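Stustus gets new fingertips, and I get my bench back

Those of you who stopped by the Odumwood workshop in August and found me lying under a table with a flashlight in my teeth will be glad to hear that Stustus is picking again. Stustus is our packing arm, the one that takes snack bars off the gray table and drops them in the sample cartons, and for most of the summer it had been getting sloppier by the week. Bars came up crooked. Bars came up and then went down again, usually on the floor. Thenmozhi Achari, who runs the packing side and has far more patience than I do, finally put a sticky note on the controller that just said "please."

So I pleased. I started with the software, which was my first mistake, and I lost most of an afternoon going through the grip settings one by one (I even rolled back an update that had nothing to do with anything). Then Krishnamoorthy Shenoy wandered over with his coffee, grabbed one of the fingers and wiggled it. It moved. It wasn't much, a hair of play at the base, but a finger on a gripper really shouldn't wiggle when you wiggle it!

Both fingers came off that evening. The screws at the base had backed out a little on the left side, and the grip pads were polished so smooth you could have skated on them. Our wrappers are slippery to begin with, and they crinkle, so the pad never gets a nice flat face to hold. We had a spare set from Corari sitting in a drawer, still in the bag, and I'm a bit embarrassed to say how long that drawer has been labeled "Stustus – do not lose."

Putting the new ones on took 35 minutes, and most of that was me cleaning old thread locker out of the holes with a pick. I tightened the screws a little at a time, left, right, left again, so nothing would pull to one side. Then I closed the gripper on a strip of paper and tugged, moved the paper down and tugged again. When it dragged the same all the way along, I called it good and put fresh thread locker on. Krishnamoorthy wanted to use the blue stuff, I wanted to use the blue stuff, and we still managed to argue over it.

After that came the part I like, which is setting the height. If the arm comes in too low, the tips scrape the table and you wear out your new pads in a week. Too high and you're pinching the crimped end of the wrapper, which folds over and lets go. I jog the arm in by hand with the fingers wide open, stop short, and check the wrist camera to see where the bar sits in the gap. Then I nudge it over, look again, and nudge it some more. 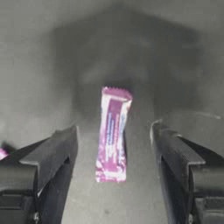

Lining up on a purple-wrapped bar with the fingers still open.

A standing bar is the fussiest way to do it, by the way. Lying flat, you can be off by a good bit and the fingers will shove the thing into place for you. Standing up, a bar with any lean to it will tip if one finger gets there first, so it shows you right away when your centering is off. I knocked over 7 in a row before I found that I'd typed the new offset in with the wrong sign. Thenmozhi watched at least four of those and was very nice about it.

With the sign fixed I dropped the closing speed and took the grip force down a notch. The old pads had needed a real squeeze, and I'd been cranking the number up for months without asking myself why. If you look after one of these and find you're doing the same, go wiggle your fingers. The robot's, I mean.

We ran it through lunch the next day and it didn't drop one, and Thenmozhi took her sticky note down. The only stop was a carton jam, and I'm not taking the blame for that, the carton feeder belongs to the Iyengar line and they know what they did.

A few housekeeping things while I have your attention. There's now a check sheet hanging on the side of the controller, and whoever opens up in the morning does the wiggle test and initials it. Wipe the pads with the dry cloth only, please, no spray – the spray leaves a film and you're right back to skating. If you see a pad edge lifting, come get me before you run anything. The hex key lives on the magnet next to the sheet. It's been gone twice already and it's the only one we have in that size, so check your pockets.

I've ordered two more sets of fingers to go in the drawer. Next on my list is the cable at Stustus's elbow, which rubs a little when the arm swings back to the cartons, and I'll need it to myself for a couple of hours, starting at 4 so the packers can finish up first.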